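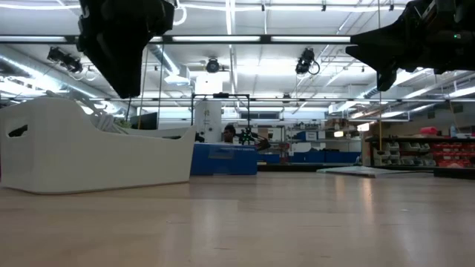
Who Decides When the Boss Is Away

Search this site
Search

Dec 28, 2020

For four years I worked at a small firm called Plongate. There were 24 of us, and one owner who approved everything. Purchase orders, holiday dates, the wording on the invoices. If she was in the building, things moved quickly. If she wasn't, they sat in a tray.

In December of my second year she was away for two weeks with no phone signal. A customer, McIntyre, wanted a refund on a late order. It wasn't a large amount. Three people in the office had enough experience to say yes, and I was one of them. We all agreed the customer was right. We still waited, and by the time she got back McIntyre had moved their account to Flunder.

She was annoyed, and asked why one of us hadn't just paid it. It was a fair question, but the last person to approve something without her had been told off for it in front of the whole office. We had all learned from that.

I've since worked at Atance, where the rule is written down. Anyone who deals with customers can settle a complaint up to a set amount, and they put a note in the file afterward. Mistakes get made. Someone gave a refund twice last spring – the manager fixed it the same day and changed the form.

I don't think the owner at Plongate was a bad boss. She worked longer hours than any of us and she knew the business well. But she thought being responsible for a decision meant making it herself, and I'm not sure those are the same job.

I have a team of my own starting in the new year, so I am writing my list of limits this week. It has 10 lines so far and I expect to cut a few.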